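Fevano Desk Mat and Foam Board Set: Four Months on a Shared Workbench

Reviewed by Roxana Cáceres, 2023-05-11
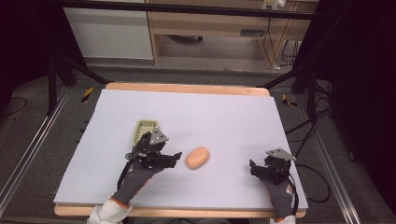 The problem with most bench surfaces sold for home workshops is that they are designed for one job. Cutting mats warp under heat. Silicone mats hold lint. Steel trays are loud and scratch whatever is set on them. I wanted a cover for a wood table that also serves as a desk, something light enough to lift off in the evening and stiff enough to carry across the room with parts still on it.

The Fevano set comes as two pieces: a foam core board with a matte facing on both sides, and a thin rubber mat that goes under it. The mat has no pattern and no adhesive. The board is sold in two thicknesses and I bought the thicker one.

Stiffness

Supported at both ends with a steel vise in the middle, the board sagged 5 mm. After an hour unloaded it had recovered all but a trace of that. The Redetti board I used before took a permanent bend under the same vise and never sat flat again. Moisture seems to be the larger factor over time. In February, with the heating on, one corner of the Fevano lifted slightly. Turning the board over for two days fixed it, and I have turned it once a month from then on.

Surface

The facing takes pencil well and releases most of it to a soft eraser. Ballpoint is permanent. Isopropyl alcohol lifts marker but dulls the finish if you rub, so blot it. White glue peels off clean after it cures. Cyanoacrylate does not, and the spot where I dripped it is now a hard lump that I work around.

Knife cuts are the weak point. A light pass with a fresh blade scores the facing, and the score collects dust. Fevano says on the packaging that the board is not a cutting surface, and I agree. Put a real cutting mat on top.

Glare is low. Under a 4000 K lamp I could read engraved part numbers without tilting my head, which I could not do on the glossy Tomić panel. The pale color also makes dropped screws easy to find.

Grip

The rubber mat does its job on sealed wood. On an oiled tabletop it left a faint gray outline after the first month. Mineral spirits took it off, but test a hidden spot first. Without the mat the board slides with very little push and I would not use it that way.

Edges

The edges are raw foam, and this is where the price shows. Two of mine are dented from being stood on the floor. Baoshan Zeng, who shares the bench, ran paper tape around his and has had no dents. I would like to see a taped edge from the factory — it would add very little to the cost.

Heat

Keep soldering irons off it. A mug of coffee left no mark. A hot glue nozzle sank in at once.

Verdict

4 out of 5. Good stiffness for the weight, a surface that cleans up with little effort, and poor edges. Buy the thicker board and tape it the day it arrives. Replacement boards are sold without the mat, and I have one on order.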